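Drundier Household Forum
Clothing Care and Storage > Folding and Seasonal Storage

Thread: Recommended method for heavy knit sweaters before storage
Status: Open
Replies in this thread follow the section rules on courtesy and relevance.

Pollorden_Linens
Section moderator
Posts: 2117

Members have asked for one agreed method of folding heavy crew neck sweaters for closed storage. The section guide, last revised in July, covers shirts and trousers in detail but gives knitwear only a single line. I would like to replace that line with a full entry and invite comment before it is adopted.

My proposal is as follows. The sweater should be placed face up on a flat surface large enough to hold both sleeves at full length. The shoulders should be squared first, then the body smoothed from the collar toward the hem. The sleeves should not be moved until the body is flat. A bed is acceptable for this purpose if the surface is firm. Other clothing waiting to be folded may remain on the bed, provided that it is kept to one side.

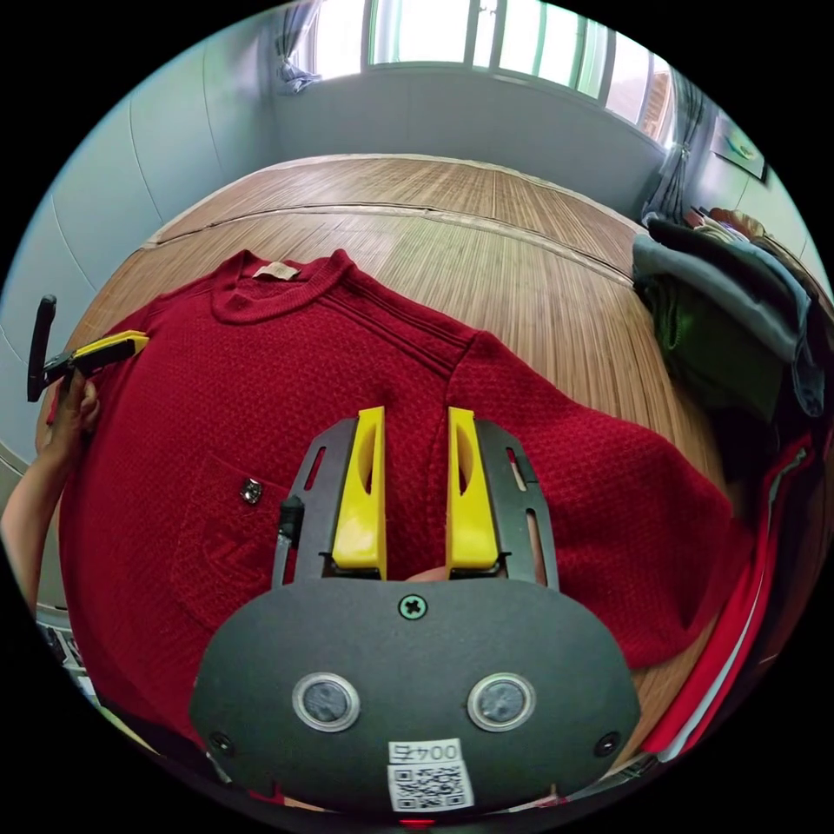 Berrada82
Member

I support the general approach but must object to the instruction to work face up. In my household all sweaters are folded face down, so that the front is presented when the finished item is turned over. This is also the practice in most shops. If the guide recommends face up, members who store their sweaters on open shelves will find the back of the garment on display. I request that the entry state a clear reason for the choice.

Pollorden_Linens
Section moderator

The objection is noted. The face up position is proposed for closed storage only, where display is of little concern. It allows the person folding to see the neckline throughout and to keep it centered. I have no objection to a second paragraph for open shelves.

With regard to the sleeves, I propose that each one be folded across the chest separately. The first sleeve is brought over from the shoulder and laid down without pulling. A diagonal line is acceptable at this stage. The cuff should lie flat and should not be tucked under the body.

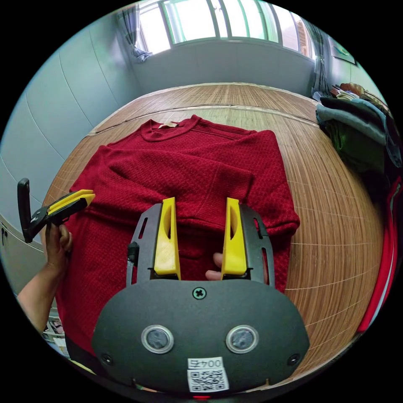

The second sleeve is then brought over in the same manner. Where the two sleeves overlap, the person folding should check that the thickness is even, as a ridge at this point may leave a crease after several months under other garments. If a ridge is found, the second sleeve may be turned down at the elbow so that it runs parallel to the side of the body.

statberg_north
Member

I would ask the moderator to reconsider the separate treatment of the sleeves. Folding both together, with the sides of the body, takes less time and gives a narrower result. I have stored 135 garments in this way for my family, and the creases have not been a serious problem. A guide intended for general use should not ask for more steps than are needed.

I would also question the final fold. The proposal does not say whether the body should be folded in half or in thirds.

Berrada82
Member

I must disagree with the previous member on the first matter. Folding the sides and sleeves together is suitable for thin cotton. With a thick knit it produces a bulky center that will not lie flat under a lid. I agree, however, that the final fold should be specified.

Pollorden_Linens
Section moderator

Both comments are helpful. I propose that the final fold be left to the depth of the drawer or box, with thirds recommended for shallow drawers and halves for deep ones. The entry would include the following note on fold lines.
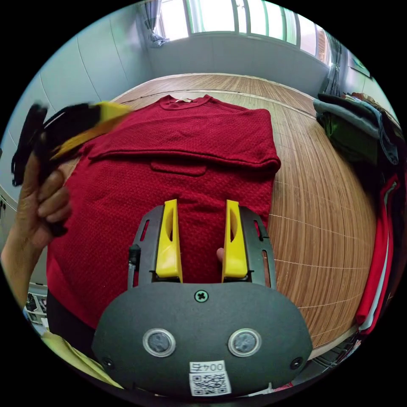 The fold line across the body should be set by hand before any weight is placed on it. Heavy knits tend to spring back, and a fold that is released too early will shift to one side. Members should run a flat hand along the line from one side to the other and then compare it with the neckline. A sweater with a small tag inside the collar, like the dark red one shown in this thread, offers a convenient point of reference: the fold should lie level when viewed from the tag. Where the tag has been removed, the middle of the ribbing may be used.

statberg_north
Member

I accept the note on fold lines. I maintain my position on the sleeves and ask that the shorter method be mentioned as an alternative. Could the moderator also address the surface? A woven mat may leave marks on soft wool.

Pollorden_Linens
Section moderator

The shorter method will be mentioned for light knits only. As to the surface, a mat is suitable if it is clean and free of rough ends. Members with delicate wool may place a cotton sheet over it. A sweater with a chest pocket should have the pocket smoothed flat before the sleeves are moved.

The draft entry is posted here for comment through the end of September 2022.
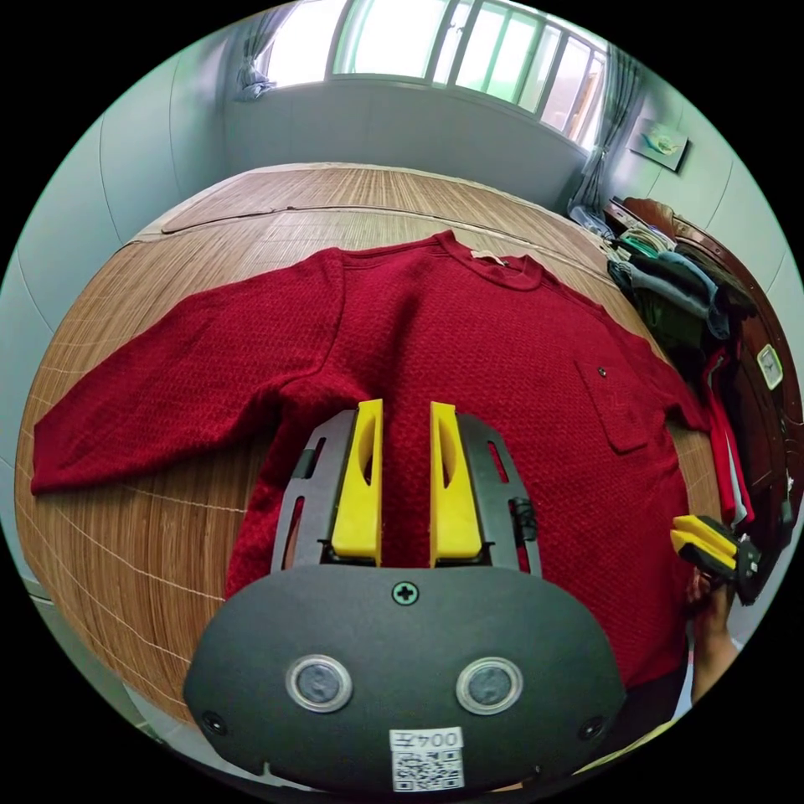 DRAFT ENTRY: HEAVY KNIT SWEATERS, CLOSED STORAGE

1. Lay the sweater face up on a firm, clean surface. Square the shoulders and smooth the body.

2. Fold each sleeve across the chest separately. Check the overlap for ridges.

3. Fold the body in halves or thirds, according to the depth of the drawer. Set each fold line by hand.

4. Place no more than 2 heavy sweaters in one stack.

Berrada82
Member

The draft is acceptable to me with the addition of the open shelf paragraph. I will submit wording for it in a separate reply.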